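[bench-talk] Re: Slatted aluminum tops, worth it?

From: Damilola Nwachukwu
To: bench-talk
Date: June 30, 2021

Hi all,

Dzifa asked a great question last week and I've been itching to answer it, because I've become a complete slatted-top convert and I will talk to anyone who stands still long enough.

Dzifa Ackah wrote:

We're refitting the small room at Oyewole and I have to pick a worktable. The choice is between a plain laminate top, which I know and trust, and one of those aluminum ones made of slats with the grooves between them. I like the look of the aluminum but I have worries. Do small things vanish into the grooves? Is it miserable to clean? And can you put anything delicate down on it, or does it end up scratched? I've only ever used one for an afternoon, back in February, and I spent half of it chasing a washer.

Small things do go into the grooves, yes! I won't pretend otherwise. Washers, pins, the cut ends of zip ties, they all find their way in. But they don't go far, and a groove is a straight line, so you run a plastic ruler down it and everything comes out at the end in a little heap. I lose far more on a flat top, where things roll off onto the floor and under the radiator.

Cleaning took me a while to get right. A damp cloth across the slats is hopeless, it just drags the dirt into the gaps. Go along them, with a dry paintbrush first (an ordinary cheap one, two inches wide) and then a barely damp microfiber. It's a few minutes' work and I do it on my way out. Skip the spray cleaners, they pool down there and leave a white crust that you'll be picking at for weeks.

What I love is that you can fix anything to it, anywhere. Slide a nut into the groove, drop a bolt through your bracket, done. We used to drill the old Flokmont benches every time somebody wanted a clamp moved, and by the end those tops looked like cheese. Now it's one 6 mm hex key on a string at the end of the table, and if you change your mind you slide the whole thing along a bit and tighten up again. I can't tell you how happy that makes me on a Monday morning.

On delicate things: the metal is hard, and it's cold on the forearms, so I wouldn't want it as the only surface. At Weststead we have a dark cloth-covered surface in front of the slats, and I'd tell anybody to do the same. Cloth for the close, careful work, bare aluminum behind it for whatever has to be bolted down. Dark cloth is also very kind on the eyes under strip lights, and pale parts show up beautifully against it. It does show lint. Keep a sticky roller in the drawer.

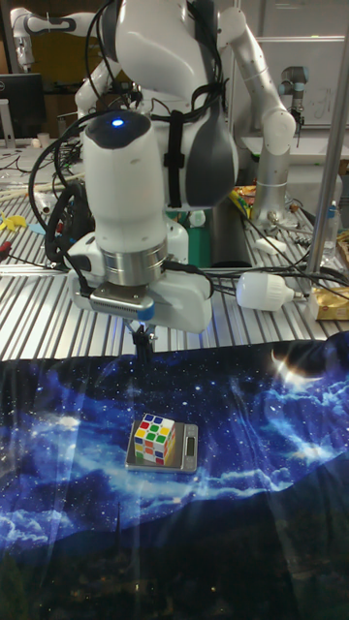 Brahim El Idrissi thinks I'm too relaxed about the cloth, and he has a point. His view is that any cloth that isn't stretched and fastened underneath will creep toward you over a day, and that you should buy it with a hand's width to spare on every side so there's something to pull on. He also says to wash it before you cut it. I didn't, the first time, and it shrank, and I had a bare strip along one edge until I could face doing it over.

Other bits and pieces, in no order:

Cables. A slatted top makes you tidier if you let it. There are clips that press into the grooves, and you can take a run along the back and bring it up only where it's needed. We're halfway there, I'd say. I keep meaning to do a proper afternoon on it.

Length. Ours came as 2,000 mm profiles and I'd go for that again if your room takes it. Do measure the doorway and the turn on the stairs! Levent will cut to length if you ask when ordering, but check the ends when they arrive. Two of ours had burrs that would take the skin off a knuckle, and a fine file sorted it.

Legs. Spend your money here. The slats are heavy, and a top that good on wobbly legs is a sad thing. Adjustable feet, the big ones, and recheck the level after a week once the floor has had its say.

Things that roll. Anything cylindrical set down across the slats can wander off. Set it down in line with a groove and it tends to stay where you put it.

What sits behind. We have white counter space at the back and a whiteboard past that, and having a place for things that aren't today's job keeps the table much clearer than any amount of nagging from me. If Oyewole has room for even a narrow counter, squeeze it in before you order the table.

So Dzifa, my vote is for the aluminum, with the cloth in front, and the paintbrush. You're welcome to come over and lean on ours for a morning before you decide. Bring a few of the parts you really use, and a washer or two so you can try the ruler trick.

Musa, didn't you look into end caps for the grooves? I'd love to know which ones stay in. Ours pop out whenever someone brushes past.

Damilola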